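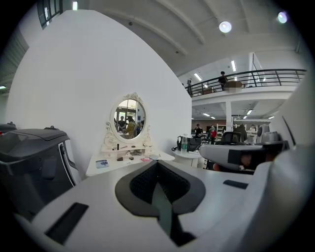

Photo: Ngaio Faulkner

Slide 1. Say hi, wait for the folks at the back to sit down.

So, vanities! I've been tidying other people's for years now, and I still get a little thrill when I see one with an oval mirror and all those curls on the frame. White table, white mirror, makeup lying out on the top. I want to talk about the top.

Ask the room: who puts the lipstick back every single morning? (Pause. Larysa will put her hand up, ignore her.)

My take – the little base under the mirror is the best spot on the whole table. Lipstick can stand up there, like it does in this one. Compacts are the trouble, they're flat and they wander. I give mine a shallow dish on the left, and anything I haven't opened since May goes in a drawer.

Tell the Flirstead story here, the client with 26 lip colors and one mirror. Keep it short!

Then the wipe-down – everything off, dry cloth first, then damp. Do the scrolls with a soft brush, please, not your sleeve.

Next slide is drawers. Drink some water.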